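Introduction to Materials Handling
Handout 1: Containers, Unit Loads and Storage
Instructor: Gilles Tanguy
Issued Tue 7 January

Reading for this unit: Gaillard, chapters 2 and 3. Bring the worksheet to the second class. The Lecomte case is in the course packet, after the glossary.

1. Terms

A unit load is a group of items that is moved and stored as one piece. A pallet of cartons is a unit load. So is a single bin of bolts. The point is that the load can be picked up, carried and set down without handling each item inside it.

A container holds the items and keeps them together. A platform, such as a pallet or skid, supports them from underneath. Some loads use both.

Tare weight is the weight of the empty container. Gross weight is the container plus its contents. Net weight is the contents alone. Students mix these up every year, so check which one a problem gives you before you start.

2. Choosing a container

Start with the item: its size, its weight, how easily it is damaged, and whether it has to be kept clean. Then look at how the container will be reached. A deep bin stores more on the same floor area, but the last items are hard to get out. A shallow tray is easy to pick from and wastes height on the shelf.

Straight walls give the most usable volume. Tapered walls let empty containers nest inside each other, which saves space on the return trip. A container that stacks when full and nests when empty usually has to be turned end for end between the two positions.

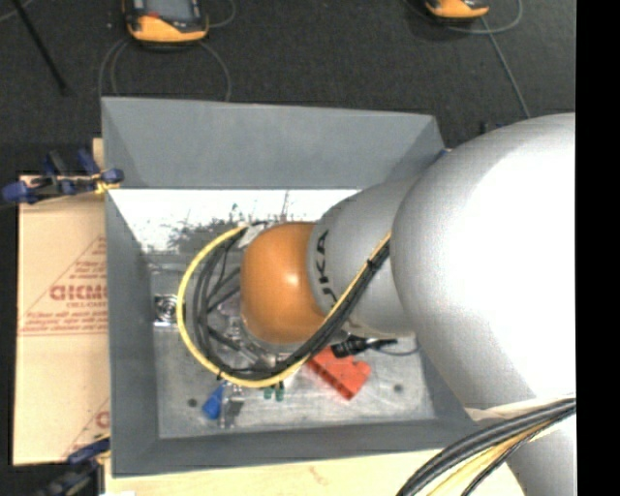

Fig. 1. Rectangular metal bin with KUKA arm.

Metal bins stand up to sharp parts and rough use. They are heavier than plastic ones, and the extra tare weight counts against the load limit of the shelf. Plastic is quieter and does not rust. Cardboard is cheap and suits one-way shipping, but it loses strength in damp air.

3. Case: Lecomte warehouse

Lecomte stores hardware for two customers, Nedo and Clunus. The building has 4,000 storage locations. Nedo ships to it in returnable bins and Clunus ships in cartons on pallets.

A full Nedo bin has a gross weight of 21 kg and a tare weight of 8 kg, for a net weight of 13 kg. When Maxence Gaillard reviewed the site, over 70 of the returnable bins were missing. Most had been kept on the floor to hold scrap and packing waste. The fix was a marked return area near the loading dock and a count at the end of each shift.

4. Labels and locations

Every container needs an identity and every location needs an address. Keep the two separate. If the label on the shelf names the part, it has to be changed each time the stock moves. Lecomte uses aisle, bay, level and position, in that order.

Place labels on the short side of a bin if it is stored end out.

Problems for next class

1. Find the share of gross weight taken up by tare in a full Nedo bin.
2. Vusis wants to switch from cardboard to returnable bins. List the costs that appear only after the switch.
3. Sketch a return area for the Lecomte dock using the floor plan in the packet.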